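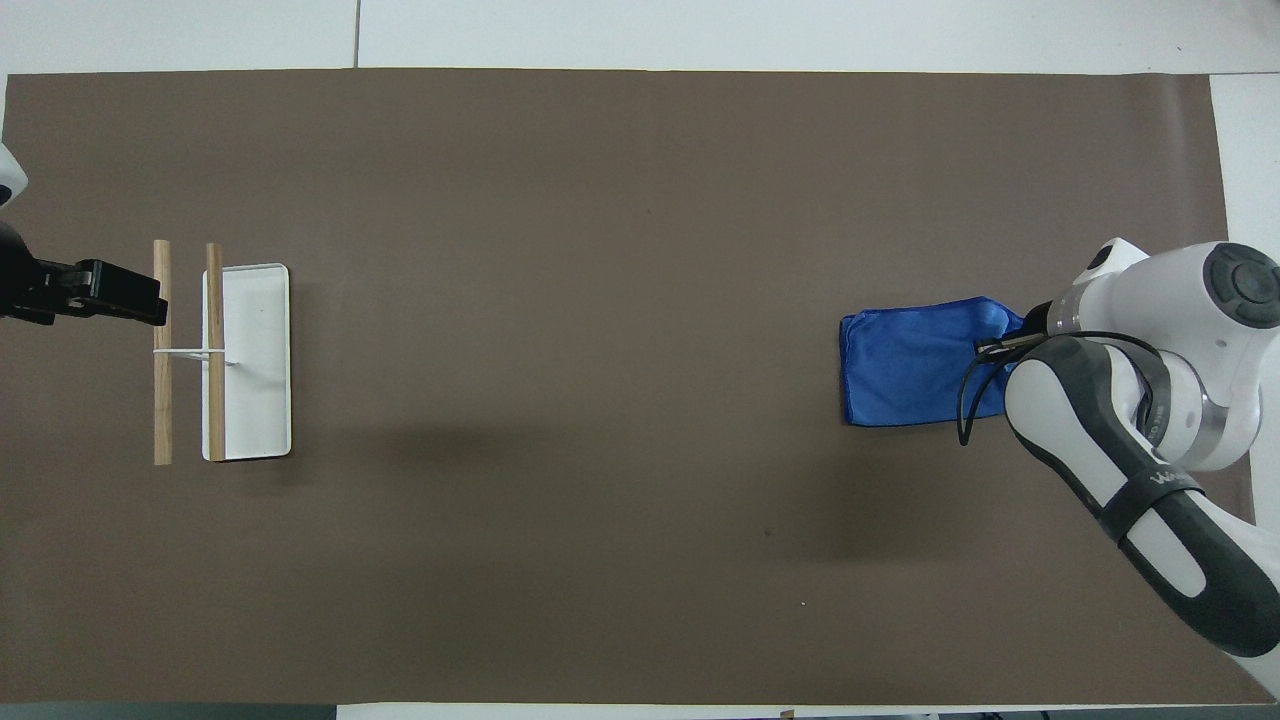 Page last changed: 18 Jul 2024

Workshop > Bikes and Scooters > Electric > Keeping an E-Bike Indoors

Keeping an electric bike in the house or garage

Most of the trouble people have with an electric bike at home comes from the charger, the chain, or the floor. These tips are for an ordinary commuter bike with a removable battery. If your manual says something different, follow the manual.

Charging

Charge the battery on a hard surface such as concrete or tile, with nothing stacked on or against it. Keep it out of the hallway and away from the door you would use to get out. Use the charger that came with the bike. A plug that fits is no proof that the voltage is right.

Let a battery that has been out in the cold sit indoors until it reaches room temperature before you plug it in. Unplug it when it is full. I set a kitchen timer because I forget.

If a battery is swollen, smells odd, or has been dropped hard, stop using it and call your local waste office about where to take it. It does not go in the trash or the curbside bin.

Laying it up for the winter

If you stop riding in December, take the battery off the bike and store it partly charged in a dry place that stays above freezing. Write the date on masking tape and stick it to the case. Check the charge every four weeks and top it up if it has dropped low. Put a plastic bag over the contacts on the frame, loosely, so damp can get out.

Chain and tires

Wipe the chain with an old T-shirt after a wet ride. Oil it, turn the pedals backward for a minute, and wipe again until the rag comes away nearly clean. Oil left on the outside only picks up grit.

A motor is hard on a chain. I put a wear gauge on mine every 1,000 miles, and my last one was finished at the second check. A new chain costs less than a new chain and cassette.

Read the pressure range on the side of the tire and pump to the upper half of it if you carry groceries. Tires lose air standing still, so check them after any long break.

Cleaning

Use a bucket and a soft brush. No pressure washer. Take the display off if it comes off, and keep water away from the hub and the crank bearings. Dry the battery contacts with a clean cloth before the battery goes back in.

Floor and wall

A boot tray under each wheel catches most of the dirty water. If you hang the bike, take the battery off first and check the weight limit on the hook. My bike is 33 pounds without the battery, and the first hook I bought was rated for less. Screw into a stud.

Anselmo Huamán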